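사내 기록물 정리 및 목록 작성 담당자 모집 (계약직)
Lurnano 자료관리팀

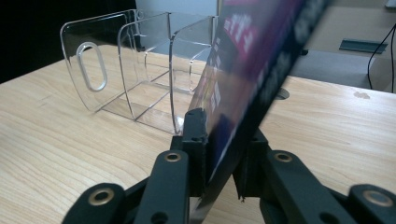

기록물 관련 경력이 없어도 지원할 수 있나요?
경력은 필수 조건이 아닙니다. 문서 작성 프로그램과 표 계산 프로그램을 기본 수준으로 다룰 수 있으면 지원 가능하며, 분류 기준과 입력 방법은 입사 첫 주에 교육합니다.

모집 배경
Lurnano는 지난해 Trusau 사무소와 Jugah 사무소의 종이 문서를 본사 자료실로 옮겼습니다. 이관된 문서철은 모두 1,687권이며, 두 사무소의 분류 번호 체계가 서로 달라 하나의 목록으로 다시 작성해야 합니다. 이 가운데 174권은 표지에 생산 연도가 적혀 있지 않아 내용을 보고 연도를 확인하는 작업이 따로 필요합니다.

모집 인원
2명

담당 업무
- 문서철 표제, 생산 부서, 생산 연도, 보존 기간 확인
- 사내 목록 시스템 Clutik에 서지 사항 입력
- 중복 문서 선별 및 담당 부서 확인 요청
- 훼손된 표지와 색인표 교체
- 부서별 열람 신청 접수, 문서 대출 및 반납 기록
보존 기간이 지난 문서의 폐기 여부는 해당 부서가 결정하며, 담당자는 대상 목록만 작성합니다.

지원 자격
- 고등학교 졸업 이상
- 한글 문서를 읽고 요점을 정리할 수 있는 분
- 한자로 된 부서명과 날짜를 읽을 수 있는 분 우대 (Jugah 사무소의 오래된 문서에 해당)
- 문서 상자를 옮기는 일이 있으므로 이 작업에 무리가 없는 분
- 전공, 나이, 성별 제한 없음

근무 조건
- 계약 기간: 계약일부터 9개월. 작업량에 따라 한 차례 연장할 수 있습니다.
- 근무 시간: 월요일부터 금요일까지, 오전 9시부터 오후 6시까지 (점심시간 1시간)
- 근무지: 본사 자료실. 분기마다 한 번 Trusau 사무소 출장이 있으며 교통비는 회사가 지급합니다.
- 급여: 사내 계약직 급여 규정에 따르며, 면접 때 구체적인 금액을 안내합니다.
- 4대 보험 가입, 중식 제공, 연차휴가는 근로기준법에 따름

제출 서류
- 이력서 (자유 양식, 연락 가능한 전화번호 기재)
- 자기소개서 한 장 이내
- 자격증 사본 (해당자에 한함)
졸업증명서와 경력증명서는 최종 합격자만 제출합니다. 제출 서류의 내용이 사실과 다르면 합격이 취소될 수 있습니다.

전형 절차
서류 심사 후 합격자에게 개별 연락을 드립니다. 면접은 한 번이며 자료관리팀장 Darmawan Liew와 인사 담당 Melur Nugroho가 진행합니다. 면접 당일 짧은 입력 과제가 있습니다. 문서철 표지 사본을 보고 표제와 연도를 표에 옮겨 적는 과제이며, 속도보다 정확도를 봅니다. 별도의 필기시험은 없습니다.

접수 마감
2018년 1월 24일 수요일 오후 6시
방문 또는 우편으로 접수하며, 우편은 마감 시각까지 도착한 것만 인정합니다. 봉투 겉면에 "자료관리팀 지원"이라고 적어 주십시오. 방문 접수는 본사 1층 안내 창구에서 받습니다.

기타 안내
지난 12월 공고에 지원하신 분도 다시 지원할 수 있습니다. 이 경우 이력서는 새로 제출하고 자기소개서는 생략해도 됩니다. 제출한 서류의 반환을 원하는 분은 결과 통보 후 2주 안에 인사 담당자에게 신청해 주십시오. 신청이 없는 서류는 그 뒤 파기합니다. 적합한 지원자가 없을 경우 채용하지 않을 수 있습니다.

문의: Lurnano 인사 담당 Melur Nugroho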